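Section 4. Washing boards with the Lindex pair

Kitchen guide for Afolabi staff at Skeltham, written by Ifeanyi Okonkwo, last changed 27 Aug 2023

If you've come straight to this section without reading the one on the stop button, please go back and read that first. It's one page. I'll wait.

Right then. This part covers the chopping boards: how to set the sink up for the arms, what to keep an eye on while they scrub, and what's still our job afterwards (quite a lot of it is!). I wrote the first version of this in a hurry and several of you kindly told me what was wrong with it, so most of the notes below come from people who stand at that sink every day and I've just typed them up.

4.1 What the arms do and what we do

There are two arms. The right one holds the board by its handle hole and the left one works the sponge. Between them they scrub one face of one board, and then the board needs a person. They don't turn the tap on, they don't choose the sponge, they don't decide whether a board is clean and they don't put anything away. I say this to every new starter because people see two big black arms over the sink and assume the whole washing-up has gone, and then the boards pile up and everybody looks at everybody else.

So whoever is on boards is still on boards. Your name stays on the rota. The difference is that you load, check, flip and rack, and in between you can wipe down, label tubs or get the dry store straight, as long as you can see the sink from where you are. Going out to the bins doesn't count as seeing the sink.

4.2 Setting up the sink

Do these in order. I've tried doing them in a cleverer order and it only meant moving the board twice.

1. Check the tablet says HOLD in Plisex. If it says READY, press Hold and watch for the word to change. Don't put your hands over the sink until it has.

2. Scrape the board into the food waste. Get the bits off properly, corners as well, or they'll end up in the strainer and you'll be fishing them out later.

3. Look at the strainer and push it home in the drain. If it's sitting up on one side the water won't clear at the rate we want.

4. Pick a sponge with a yellow side and a green side. The left gripper has been taught on that shape. A thin cloth will slip straight out of it, and the flat blue pads are too stiff to pinch.

5. Lay the board at a slant over the right-hand part of the sink, with the handle hole at the near end, facing you. The far end wants to sit towards the back corner. Leave the drain showing so you can see the water getting away.

6. Turn the tap on with the little side lever until you have a thin, steady stream coming down next to the edge of the board. Thin is plenty. A full blast bounces off the board and up the wall, and then you've got the wall to do as well. 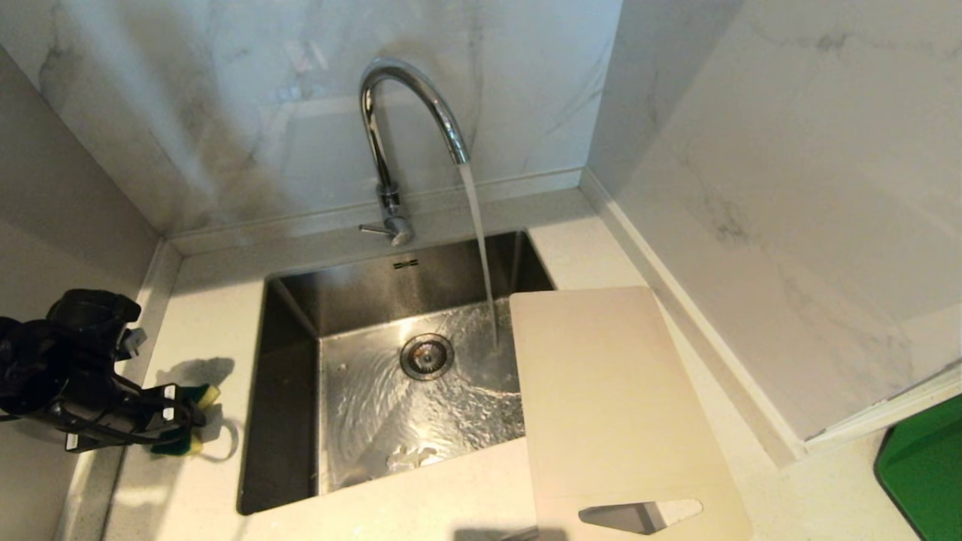
7. Step back behind the floor tape and press Ready.

Note: for the pale boards, leave the under-cabinet light off if you can see well enough without it. The cameras cope better with a pale board when there isn't a hard shine on it. For the coloured ones it makes no odds.

Note: if you're left-handed you'll want to lay the board the other way round. Please don't (sorry!). The right arm looks for the handle hole at the near end and will sit there looking until it times out.

Caution: keep hair, apron strings and lanyards away from the sink while READY is showing. Tuck the apron strings in at the back. Sleeves up or buttoned at the wrist.

Caution: no knives in the sink, on the board or on the ledge behind the tap at any point in a cycle. If you find one, press Hold, take it out and write it in the book, even if you think you know who left it and even if it was you.

4.3 While it's scrubbing

The right arm comes in first, and I like to watch it get hold of the board before I go and do anything else. You want the gripper properly in the handle hole. If it has only nipped the edge, press Hold and set the board again. It's tempting to let it carry on and see, and I've done that, and I ended up with a board on the floor.

After that the left arm brings the sponge down on the board and starts to press and rub. The sponge will fold over where the fingers have it, which looks a bit rough but is what we're after, as a folded sponge gives a firmer edge. The stream may catch the top corner of the board once the arms have shifted it. Leave it be, the rinse is a good thing. 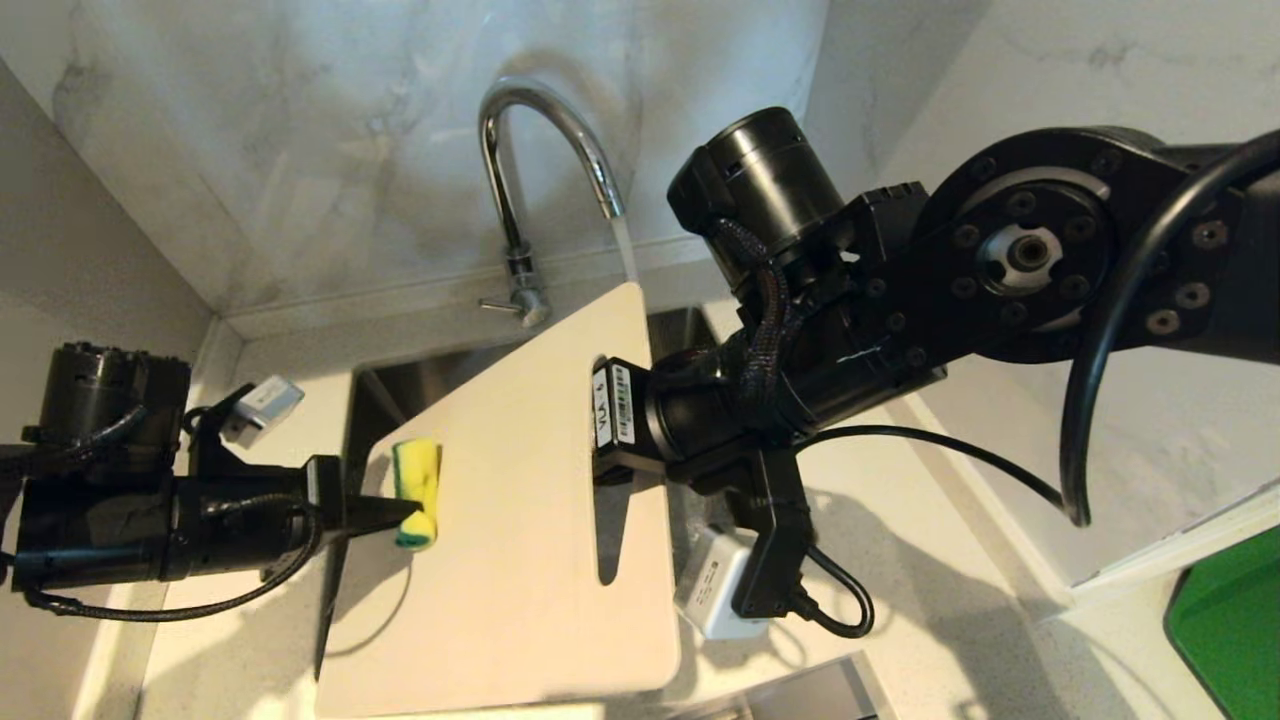
I check three things at this point and it takes me a few seconds: the grip on the handle hole, the sponge still in the fingers, and the cables hanging free of the water. If all of those are as they should be I get on with something else nearby. When you ring the support line they'll ask for the unit label, so for the right-hand arm you want the narrow white sticker on the gripper, the one reading VLA - 6. The barcode beside it is for the engineer. You don't need to read out any of that one.

Hold straight away, no waiting to see, if:

- the board slides or tips
- the sponge comes out of the gripper
- a cable droops into the basin
- the basin starts filling
- anybody reaches in, for any reason at all

Pressing Hold costs us next to nothing. The arms stop where they are and pick up again when you press Ready. I'd much sooner see ten holds on a shift than have one of you deciding not to press it in case it looks daft.

Caution: don't pull on a board while the gripper has it. Press Hold, then Release, then take the board with both hands. Release lets go all at once and the board is heavier than you remember.

4.4 Flip, check, rack

1. When the tablet says FACE DONE, press Hold and then Release.

2. Take the board out and tip it to the light. Run your thumb along the knife marks. The arms are good on the flat and not so good in the deep cuts and round the inside of the handle hole, so that's where I look first.

3. If it needs more, decide whether it needs the arms or just you. A bit of beetroot along one edge is quicker by hand. A whole greasy face can go round again.

4. Turn the board over and lay it as before for the second face. Ready.

5. When both faces have passed, sanitise by hand as in Section 5 and rack the board on its edge with a gap either side.

6. Tap Pass or Redo on the tablet. Please tap what you found, and don't tap Pass to be kind to it. Plisex uses those taps to plan the sponge changes, and they're what I take to the meeting when somebody upstairs asks how it's going.

Note: the sponge goes in the bin after 4 boards, or sooner if it's tearing at the fold. Raw meat boards get a fresh sponge every time and that hasn't changed with the arms.

4.5 Closing down

Turn the tap off before you do anything else. Then press Park and let both arms go back to their resting places. Wipe the counter, the ledge behind the tap and the wall panels as normal, but go round the arms with a damp cloth only, wrung out well. No spray on the joints, no spray on the camera brackets. Lift the strainer, empty it, rinse it and put it back.

Leave the tablet on charge. If it dies overnight the morning person has to sign in from scratch, and at that hour it isn't fair on them.

4.6 What's different for us

I was asked to keep opinions out of the guide but I think people coming to this new deserve a straight word on it.

In the first full month we put 226 boards through the pair. I stood there for a good many of them. The big change was in people's hands and shoulders: those of us with bad skin spend less time up to the wrist in hot water and detergent, and the scrubbing part of the job, which used to be what you dreaded at the end of a double, has mostly gone. I don't miss it one bit.

Against that, the checking is more tiring than I expected. You're standing still more, you're looking more, and your attention gets pulled back to the sink when you were halfway through a label. Some of you said you felt like you were minding it. I felt that too. We've since agreed that no one does more than 2 hours on boards in one go, and that swap is in the rota as a proper swap, so take it.

It's also slower than a quick person on a good day. I could beat it on a single board, and so could most of you. Where it wins is the thirtieth board, when you'd be flagging and it's pressing as hard as it did on the first. On a really mad lunch, if the boards are backing up, you're allowed to park the arms and wash by hand. You don't have to ask me. Put a line in the book so that I can see how often it happens.

Hours haven't been cut on account of the arms. What management have signed up to is on the noticeboard, and we go over it again in November. If you've got something you want raised there, write it on the sheet or catch me on shift. Things I already have down: a second foot mat at the sink, a louder tone for FACE DONE (the extractor drowns it out completely), and getting the pots added, which I've said no to until the boards score 100 clean passes in a row.

For what to do when the arms won't leave their resting places, or the tablet shows a red bar, go to Section 6.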